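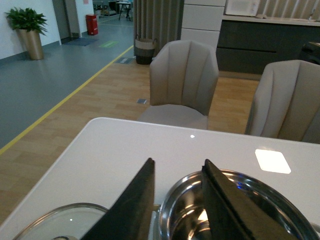
*The gripper, the pot and its glass lid.*

I went to Saltley to find out if a robot could cook my tea, and I'd have settled for corn on the cob. The kitchen at Dutum has beige dining chairs much nicer than mine, and I was at the table by 11 with my notebook out.

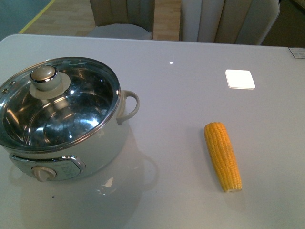 *Lid on, corn waiting.*

Blair Lindsay, who runs the trials, calls this chore "2 jobs pretending to be one" - deal with the lid, then deal with the corn. I do both while shouting at the dog!

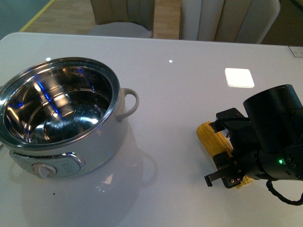 My own test for any kitchen gadget is whether I'd leave it alone and go and hang the washing out. Not yet, says Blair (they've logged 3,012 attempts at various chores and she still hovers). But getting hold of a cob between two black fingers, right beside an open pot, is more than I'd expected, and I did lean in.

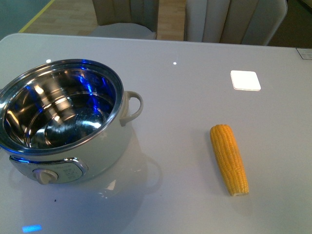

*Pot open, corn on the table.*

Would I have one at home? Ask me in January. I had beans on toast that night.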